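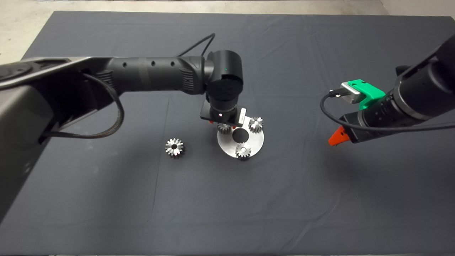 Fig. 1. Dark gray fabric with soft folds and creases.

Week 6: What does "wrinkle resistant" mean?

Reading: Fjeld, chapter 3; the Utton handout (skip the appendix).

Start with the label. "Wrinkle resistant" sounds like a measurement, but a shopper has no way to tell what was measured. Was the cloth washed first? How many times? Who looked at it, and under what light? If the seller can't answer, treat the phrase as decoration.

Most grading of creases is done by eye. A trained person compares a sample with a set of standards and picks the closest match. That can work well enough, but only if the grader doesn't know which sample got the finish. Ask about this every time. You will be surprised how often the report is silent.

The Sundqvist trial

Torbjørn Lunde's report on the Sundqvist finish is quoted a lot in sales material. It covers 496 shirts, which sounds like plenty. Read the methods page, though. Only 206 were still in the trial after 12 washes, and the rest are listed as "withdrawn" with no reasons given. If the badly creased shirts were the ones people stopped wearing, the final average tells us very little -- and it will flatter the finish.

There is also no untreated group. Lunde compares the shirts with their own scores at the start, so we can't separate the finish from the weave, the wash setting or the way they were hung up.

The Hirthorpe follow-up is smaller (40 shirts) but has a proper control. The difference it found was slight and gone by the last wash. I wouldn't call the matter settled on that either. One laundry, one kind of cotton.

Terms to know: crease recovery, hand, cure, blind grading, dropout.

For Thursday: bring one garment label that makes a care claim. Write down what test would prove it wrong. "It would look bad" is not a test.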